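Home | News | Minutes | Toy Library | Join

Flekdale Toy Library: Minutes of the Spring General Meeting
Jun 2, 2019
4 min read

The meeting opened at 10:15 in the upstairs room at the Papadakis Building. Minutes of the January meeting were read and approved with one fix: the puzzle swap was in the morning, so "evening" has been struck.

1. Lending report

What a season! Members took home 1,841 items between January and the end of May, our best stretch since we opened (and that includes the two weeks we were shut for the new floor). Train sets are still the most borrowed, with marble runs right behind them. Dress-up is slow. It was suggested that the costumes go on a rail by the door instead of in the bins, and everyone liked that, so it will be tried over the summer.

We now have 386 member families. A warm welcome to all the new ones, especially the big group from the Drerkell side of the river.

2. Money

Balance at the bank is $3,411. The spring yard sale brought in $686, which is wonderful for a morning when it rained until eleven. The rent at Papadakis stays the same through next year.

Agreed: up to $400 for shelving in the back room. Two quotes to be brought to the next meeting.

3. Late returns

A long talk on this one. Some members want a small fine, others feel a fine would scare off exactly the families we most want to see. A show of hands went clearly against fines. We will send a reminder the day before an item is due, plus a second one a week after. The wording should be friendly and short. To be looked at again in the fall.

4. Missing pieces

Good news: the "lost and found jar" at the desk is working really well, and a lot of stray parts have made it back to their sets. Members are asked to please check couch cushions and car seats before bringing a set in. Sets with one or two pieces gone will still be lent, with a note on the lid saying what is missing. Sets that can't be played with any more go into the mixed box for the under-fives, who don't mind a bit if the blocks and the play food have come from all over.

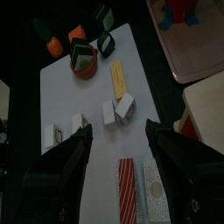
A question was raised about cleaning. Hard toys are wiped down on return, and cloth items go home with whoever is on the wash list. The wash list has gaps in July and we would love more names on it!

5. Summer play day

It's on! The Tosero Park shelter is booked, 10 to 2, and the date will go up on the door once the park office confirms. Plans so far: giant dominoes, a train table, a baby corner with mats in the shade, and a potluck lunch. Please mark nuts on your dish. Still needed: two folding tables, a cooler, and somebody with a van or a truck for the dominoes, which are heavier than they look.

6. Other business

Saturday hours: a request to open half an hour earlier. Will be tried in August.
Board games for grown-ups: lots of excitement. A shelf will be cleared and donations are welcome from now on.
The sticky lock on the side door has been reported again.

Next meeting in September, same room. Closed at 11:40, followed by lemon cake.

Contact us | © 2019 Flekdale Toy Library | Back to top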